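Loneliness and Poor Sleep: What the Plivham Survey Found

Oct 27, 2018

12 shares | 3 comments
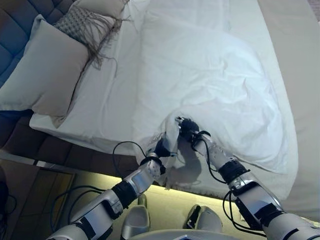
Adults who described themselves as lonely were more likely to report broken sleep than adults who did not, according to a survey carried out in Plivham by the Trimitz research group. The link held for people who lived alone and for people who shared a home. It was strongest among those who said they had someone nearby but could not talk to that person about anything that mattered. Most of the standard advice on sleep deals with the bedroom itself: the light, the noise, the mattress, the bedding. A bed made up with a white duvet, like the one at the top of this item, may be perfectly comfortable and still be a place where a person lies awake for hours going over the day.

The survey had 2,719 respondents. They filled in a sleep diary and a set of questions on mood and social contact, then did the same again 12 weeks later. The second round matters because a single survey can only show that two things occur together. With two, the group could ask which one tended to change first.

The answer was mixed. People who were lonely in the first round and sleeping well were somewhat more likely to be sleeping badly in the second. The reverse was also true. People who slept badly at the start were more likely to say later on that they had pulled back from friends, turned down invitations, or stopped answering messages. The authors describe this as a loop and do not claim to have found where it begins.

Tiredness is an obvious part of it. A person who has slept four hours does not want to go out in the evening. Respondents also wrote about irritability, and about feeling that they were poor company. Several said they had stopped making plans because they did not know how they would feel on the day, and canceling was embarrassing. Friends who are turned down often enough stop asking.

The other half of the loop is harder to explain. One idea is that people sleep more lightly when they feel unsafe, and that feeling unsupported has a similar effect even when there is no actual danger. The survey did not test this. It did ask what people thought about when they could not sleep, and the lonely group more often named past conversations and arguments. The others more often named work and money.

Men and women reported similar rates of broken sleep but handled it differently. Women were more likely to have mentioned it to a friend or relative. Men were more likely to have told no one, or to have mentioned it only after a partner complained about being woken. Age made less difference than expected. The youngest adults in the survey were as likely to be lonely as the oldest, and they were the group most likely to look at a phone when awake during the night.

There are limits. All of the answers were self-reported, and people are not very accurate about how long they sleep. Night workers were left out, as were people already being treated for a sleep disorder. Plivham is one town, and the respondents chose to take part. A person who is both exhausted and isolated may be the least likely to fill in a diary.

For readers who see clients, the practical point is a small one. Someone who comes in about sleep can be asked about their social life, and someone who comes in about loneliness can be asked how they sleep. Neither question takes long. The group suggests asking about the quality of contact as well as the amount, given that living with other people offered less protection than many would assume.

For readers with sleep trouble of their own, the usual measures are still worth trying, including a regular getting-up time and less alcohol in the evening. Trouble that goes on for months, or that comes with low mood most days, is a reason to see a doctor.

Trimitz plans a third round in Plonevside, using the same questions and adding night workers. The Ojo reading group will discuss the findings at its November meeting, which starts at 10 and is open to all subscribers. Copies of the survey questions will be available at the door.

3 comments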